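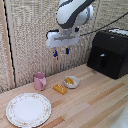

Meinrad Kofler has heard the pitch for live-streamed gigs more often than he would like, and he doesn't buy it. The singer, who runs a small folk night in Ernham, put one on in January and says the numbers flattered him. "It said 1229 views. I asked what a view was and the answer was three seconds."

I put it to him that plenty of songwriters are now passing the hat online and doing fairly well.

"Are they? Who told you that – the songwriters?" 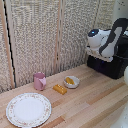 His own hat brought in 661 euros, before the streaming site, Burkier, took its cut. Most of it came from five people, all of whom already had his records. "So I sold myself to my own friends. I could have rung them."

Theophilus Agyeman, who plays fiddle on the new album, Himell, is kinder about it. He liked the messages from listeners in other countries. Would he pay to watch a stream himself? He thought about that for a while. "Probably not a whole one." 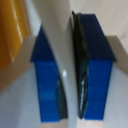
Kofler's plan, if it is one, is to wait. He has songs for another record and a promise of a room in Edet once rooms are allowed again. I asked whether he believed the promise.

"I believe they said it," he told me, and went off to change a string.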